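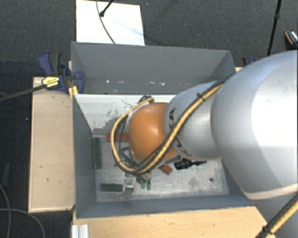
Chapter 4: Bins, Trays and Totes

Reading time: 8 min

Contents | Previous | Next | Glossary

A bin is the plainest piece of equipment in a parts store and usually the last one anyone thinks about. It holds things, and it gets moved, filled, emptied and scraped. This chapter covers how open bins are built, how they wear, and how to choose one for the work it has to do.

4.1 Walls and floor

The walls of a bin may stand straight up or slope inward toward the base. Straight walls give the most room for a given footprint. Sloped walls give up some of that room, but small items slide back toward the middle of the floor, where they are easier to pick up. The bin at the start of the chapter has a left side wall of the sloped kind. Its sides are dark gray, with a white wall at the back of the inside.

A pale inner wall helps dark parts stand out. It also shows wear early – look at the dark gray patches and scratches on the lower middle of the white wall.

4.2 Reading the marks

Marks on a bin are a record of use, though a rough one. Scratches low on a wall usually come from contact near the floor. Chips along an upper edge tend to come from stacking or from carts. At the Stolberg parts store, which we return to in Chapter 6, the staff inspected 217 bins in August and set aside 50 for repainting. Most of the damage was on the lower third of the inside walls.

Paint loss alone is no reason to scrap a bin. A bent wall, a split seam or a sharp edge is. Check the seams with a gloved hand and write down what you find before the bin goes back on the shelf.

4.3 What goes in the bin

Blocks with flat faces lie still and can be picked up from above or from the side. Flat metal pieces are harder to lift when they rest flush with the floor. Mixed contents take longer to sort, and items at the front may hide the ends of those behind them.

Key terms: footprint, side wall, inner wall, wear line

We use cookies to remember your place in the book. Accept | Settings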